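The "from" in front of every fare

12 comments | 33 shares

Timix sent its summer sale around again this week, and the subject line promised Dandwood to Lins "from $200." I have been getting some version of that email for years and I have yet to meet anyone who paid the price in it. So on Mon 20 July I sat down with a cup of coffee and tried to buy the thing.

The $200 seat exists. I'll give them that much. It leaves before sunrise on a Tuesday, it goes one way, and it comes with a bag allowance that would fit a toothbrush and a paperback. Coming home costs whatever they feel like that day. By the time I had a return at a civilized hour, one checked bag and two seats next to each other, the total for my wife and me stood at $1,406. The page still had "from $200" across the top in orange.

There was also a little clock counting down, telling me the fare would be gone in 9 minutes. I let it run out and went to fold some towels. When I came back and reloaded, the clock had started over at 9 minutes and the fare was the same to the penny. Make of that what you like. I know what I make of it.

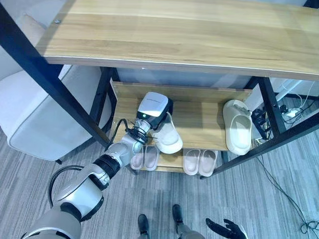

The stopover in Irora

Then we come to the "free" night in Irora, which Timix is pushing hard this July. You break the trip, you see a second city, they put you up. Sounds lovely. Read the terms and the hotel is free, the transfer is extra, breakfast is extra, and you have to request the room by phone during office hours. The phone line took 33 minutes to pick up when I tried it. The woman who answered was perfectly nice and told me the rooms for the dates I wanted were "subject to release," a phrase she could not explain and I don't think she was meant to.

I have nothing against Irora. The old harbor is worth an afternoon, and the covered market is good if you get there before the lunch crowd. I just don't believe an airline is giving me a night there out of kindness. Price the same two cities as separate tickets before you click anything. On my dates the separate tickets came out cheaper, and I could pick my own hotel.

A few habits I'd suggest, for what they're worth. Go all the way to the payment page before you compare one site with another, and write the final number down on paper. Leave the insurance box unticked until you've checked what your credit card already covers. Don't trust the "only 2 seats left" line, which may be counting seats at that one price and may be counting nothing much at all. And if a fare is good for a flight you really do want, buy it and stop looking. I've lost more evenings to shaving off a few dollars than I care to admit.
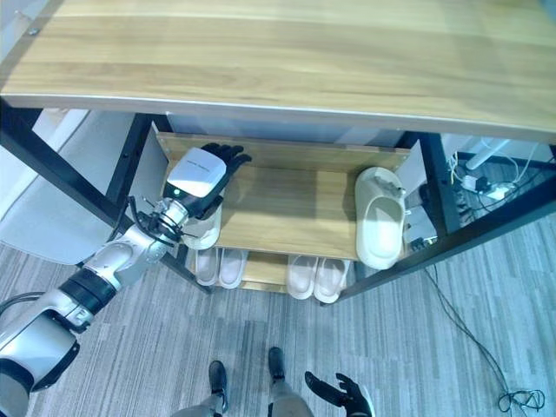

Minoru Noguchi wrote in after the last issue to say I was being too hard on the sale emails. He flew Dandwood to Lins in the spring on the bottom fare, took only a backpack, and says the early departure suited him fine. He also did the Irora night and got his room without a fuss, though he allows that he called three weeks ahead and that the transfer cost more than his dinner.

Fair enough. One traveler with one backpack can make these fares work, and I'm glad he did. I would still like to see the $1,406 somewhere near the top of the page, in the same orange.

If you have actually paid a "from" price this year with a suitcase and a return flight, send me the receipt and I'll print the total in the next issue.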